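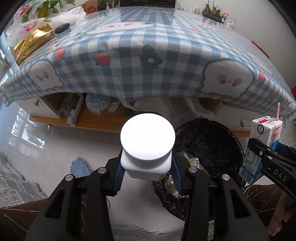
Re: [gripper-users] left finger lets go halfway through a hold

Hi all,

Sorry for the slow reply, I was off Sunday and only got back to the list last night. Quoting the first message so it's all in one place:

> Has anyone on the Kunitz hand-helds seen a finger relax by itself?
> Ours closes fine, holds fine, and then somewhere past 30 seconds
> the left one backs off a hair and whatever you're carrying starts
> to slide. Right side stays put. Firmware is 953, pads are new.
> Shop in Illcombe says it's the pads. I don't believe them.

I don't believe them either! We had the same thing at Cataneck last winter and I went through two sets of pads before I gave up on that idea. The ribbed blue ones are fine. If the pads were at fault you'd get slip right when you lift, and you'd get it on both sides.

What bit us was the screws in the finger frame. Four to a finger, two each side, and on our bad finger the lower pair had backed out just far enough that you couldn't see it. You could feel it though - hold the base still and wiggle the tip sideways with the power off. The good finger didn't budge and the bad one clicked. Under load the whole finger leans out a bit at a time, and that looks just like the motor giving up.

I found out the dumb way, with a full bottle of floor cleaner over a rug. The cap held, thank goodness, but it landed on my foot and I said some things. So please don't test with anything heavy or breakable until you've checked this. Household stuff is where it gets you, too. A square bottle with smooth sides shows the fault way sooner than a milk carton does, I guess because the carton gives a little and the bottle doesn't.

What I did, for what it's worth:

Power off, battery out. Take the pad off. Pull all four screws, wipe the old thread lock out, new thread lock, snug them up crosswise. Leave it overnight (I know, I know). Then run the open/close cycle 300 times with nothing in it and do the wiggle test again. Mine went 700 before I trusted it, but I was feeling burned.

If it still relaxes after that, look at the current limit. Somebody on the Schwerdtfeger list said 953 drops the hold current after a timeout, and your 30 seconds does make me wonder. But that ought to hit both fingers the same, so I'd do the screws first.

Can you tell me if yours clicks? And does it do it with the grip pointing straight down, or only when you tilt it? Ours was worse tilted.

Thanks, and watch your toes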